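# Robotics Club – February meeting minutes

Started at 3:40 in the lab, once everybody had found a stool. Minutes taken by Fitriani Khoo, who apologizes in advance for writing down too much again.

**Present:** Irina Crăciun (faculty advisor), Dalia Naciri (president), Danang Nugroho (software), Haziq Lau (hardware and bench), Fitriani Khoo (secretary), plus most of the first-years, who are very welcome and should please sign the sheet by the door next time.

## 1. Last meeting's minutes

Read and approved with one correction. I had written that Haziq would "replace" the left shoulder cable. He only ever promised to re-route it, and he did, and it looks very nice. Sorry, Haziq!

## 2. Where we are with the tidy-up project

Dalia gave the update. For those who missed January, our entry for the Zultton Student Challenge is the two-arm tidy-up task: a table full of ordinary household things, and both arms have to sort them where they belong with no one touching anything. We have named our setup Vuron, after a vote that went on much longer than it needed to.

We now have 162 recorded runs. Danang has gone through all of them and thrown out 14 where the operator bumped the table or forgot to say which task was being done. He asked, kindly but for the second time, that people type the task name into the log before they start and not when they get home.

Cloth is going better than any of us expected in the fall. The right arm has become the cloth arm more or less by habit – most of us are right-handed and reach for that leader first – and Irina wondered aloud whether we are teaching the model our own habit. Long talk about this. Danang thinks yes, and that it will hurt us if the judges set a cloth down on the left side. Agreed that everyone will do at least half of their cloth runs with the left arm from now on, even though it feels clumsy.

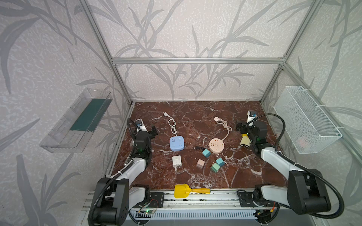
Cords are still the hard part. The power strips themselves are fine to push around, but picking one up with the cord trailing behind is another matter, and a knot in the cord makes every run different from the last. One of the first-years asked if we could simply tape the cords up. Dalia checked the rules during the meeting and read them to us: objects must be used "as they would be found at home," so no tape. We all had a good laugh about how cords are found at our homes.

Haziq suggested treating it as a two-arm move, one gripper holding the strip and the other gathering the cord toward it. He and Dalia tried it by hand on the table for us with two pencils each, and it was convincing enough that we'd like to see it on the arms. Haziq to record a first batch.

The wooden cubes are the warm-up task and they are staying. There was a proposal to drop them and save time, but the newer members learn to drive the arms on them and several spoke up in their favor, so that was that.

## 3. The toy shovel

This gets its own item because it took up a good part of the meeting. The yellow shovel tends to get dropped near the front rail, where it's awkward for either arm to get under the handle. Three ideas were put forward:

- start every run with the shovel farther back (Danang)
- push it away from the rail first with a closed gripper, then pick it up (Dalia)
- leave it near the rail on purpose and practice the hard version (Irina, with a smile)

We settled on Dalia's way for now and a mix of starting places, with some near the rail. Danang pointed out that if we only ever practice the easy spots we shall be very sad in April. I think that is fair.

## 4. Bench and wiring

Haziq would like everybody to look at the cable conduits before switching on. All he is asking is that you run a hand along each arm, see that nothing is pinched, and then carry on. He also reminded us not to lean on the crossbar or the posts, and to keep drinks on the far table, and yes, water counts as a drink.

Question from a first-year about the green light on the small board below the rail: do we need to see it lit before we begin? Haziq says yes, and if it isn't lit, come and find him and please don't start pulling on wires to see what happens.

The leaf-print wallpaper got some compliments. Irina asked that it stay as it is until the competition is over, so the background in our recordings doesn't change halfway through. Anyone hoping for a different pattern can bring it up in May.

## 5. Money

We have $77 left in the club account after the registration fee. Faronum has offered a student discount on replacement gripper fingers, and Dalia will find out whether that includes shipping before we decide. A bake sale was mentioned. Two people volunteered to bake and one person volunteered to eat.

## 6. Visit to Baldursdóttir

The visit to the Baldursdóttir workshop is on, pending the bus. Irina has the permission forms, and they need to be back on her desk before the end of the month. Closed shoes, long hair tied back, and bring a question to ask, even a small one. Last year's group was so shy that our hosts thought we were bored, and we certainly were not!

## 7. Anything else

Danang has put the training machine in room 3651, next to the printer, where it's noisy but out of the way. Please don't turn it off at the wall if the little screen is dark. It is probably still working.

Dalia thanked the first-years for staying late to reset the table between runs. It is slow work and we get a great deal more done when there is a person to do it.

## To do

- **Haziq:** first batch of two-arm cord runs; print the power-up checklist
- **Danang:** make the task name a required field in the log
- **Dalia:** discount and shipping question; email the organizers about table height
- **Irina:** bus
- **Everybody:** left-arm cloth runs, permission forms
- **Fitriani:** shorter minutes

Closed at 5:15. Next meeting same place, and Dalia is bringing the snacks.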